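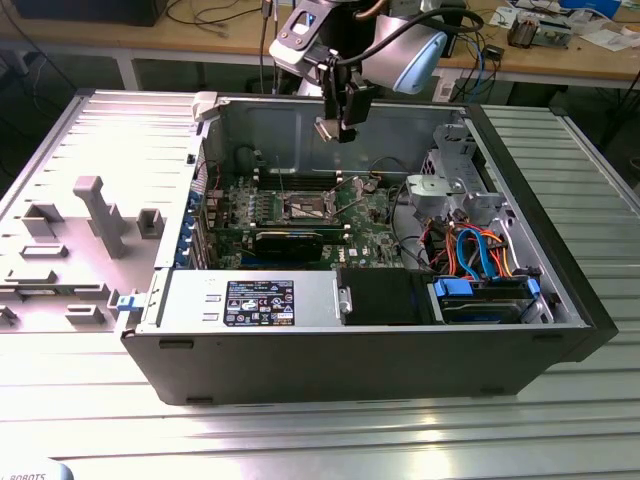 Chapter 2
Chores and Shop Work: What Machines Can Do Today

A factory robot that welds the same seam all day has been ordinary equipment for decades. A robot that can clear a kitchen table, sort a drawer of tools or take apart a worn-out appliance is still mostly found in laboratories. This chapter asks why the second kind of work is so much harder, and how far it has come.

Consider the recycling shop run by Gisela Reuter in Hurkstead. Her crew takes in old desktop computers and strips them for parts. A worker lays the tower on its side, takes off the side panel, and removes the drives, the graphics card, the memory and the power supply. A new employee learns the job in a morning. The next tower may have different latches, and a cable may run across the screw that has to come out. People adjust to this without stopping to think.

For a robot arm, each of those steps is a separate problem. It has to find the part, decide where to grip it, and pull hard enough to free it but not so hard that the board cracks. Cables are especially difficult — they bend, they hide other parts, and they rarely lie the same way twice. A plastic latch must be pressed in the right direction before anything moves at all.

In a trial at the Rathjen workshop, Lingyun Xie and Detlef Buschmann gave an arm 329 attempts at a single task, lifting a hard drive out of its carrier. The arm did well on the model it had been trained on. On unfamiliar cases its success rate fell sharply, and most of the failures came at the latch. Buschmann's notes record that a person standing by with a screwdriver "would have finished the whole pile by lunch."

Household chores raise the same questions in a less orderly setting. A shop can at least fix its table in place and control its lighting. A home has pets, rugs and drawers that stick.

Section 2.1 looks at grasping and the limits of present grippers. Section 2.2 deals with soft and flexible objects, including cables and laundry. Section 2.3 returns to the Hurkstead shop and compares the cost of an arm with the cost of an hour's labor.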